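Against the Matching Set
Opinion, by Anayeli Zavala

When I moved to this country I rented a kitchen with almost nothing in it, and in the first month I bought what I thought a proper household must have: a complete set of plates, all the same, in a box with a picture of a happy family on it. I was proud of this box. I carried it up the stairs by myself and I called my mother to tell her.

Now I think that the matching set is a bad idea for most of us, and I would like to explain why.

A set is sold to you as finished. From the day you open it, it can only become smaller. One plate falls in July, another one goes to a neighbor with cake on it and does not return, and after this you do not have a set, you have a set with a hole. My aunt in Gisura had this feeling so strongly that she kept her good plates from Delić behind glass and served us on the old ones. I ate at her table for 11 years and I never once ate from a Delić plate.

People say to me that the table looks nicer when everything is the same. I agree that it looks calmer. But a restaurant needs this because it feeds 300 strangers and must stack the dishes fast. At home we are four persons, and we know each other.

The plates I like best now are single ones, plain and round, in pale colors that do not fight with what you put on them. You find them in thrift stores and at the end of the day at street markets. 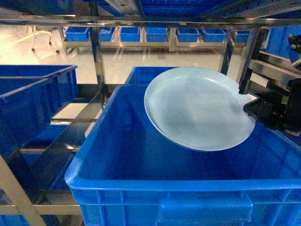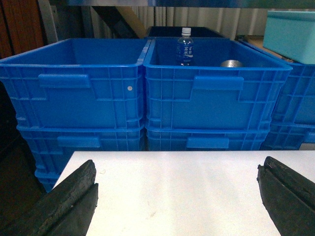
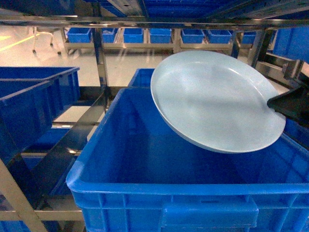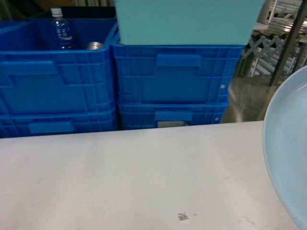 The second thing I have against sets is the price. At Trumon, the big store near my bus stop, you cannot buy one soup bowl. I asked. You must take the whole box again, and the young man told me this very politely, as if it was a law of nature. So you pay for all the pieces you already have in order to get the one that is missing. I did this two times before I became angry, and for a while I had more small saucers than any family could use in its life.

I know there is another side. My friend Altov, who is a patient man and cooks better than me, says that a set protects you from buying too much. You have your box, you are done, you stop looking. With single plates there is always one more that is pretty. He is right about this, and my cupboard is the proof. I made a rule that a new plate may enter only when an old one leaves, and I keep the rule most of the time.

But I still prefer my problem to his. When my daughter broke the green plate last winter, she was sad because it was the green plate, and we talked about where it came from and who used to ask for it. With the boxed set I only thought about the number. I would like young people who furnish their first kitchen to hear this before they go to the store - buy two plates you like, eat from them every day, and let the rest come slowly.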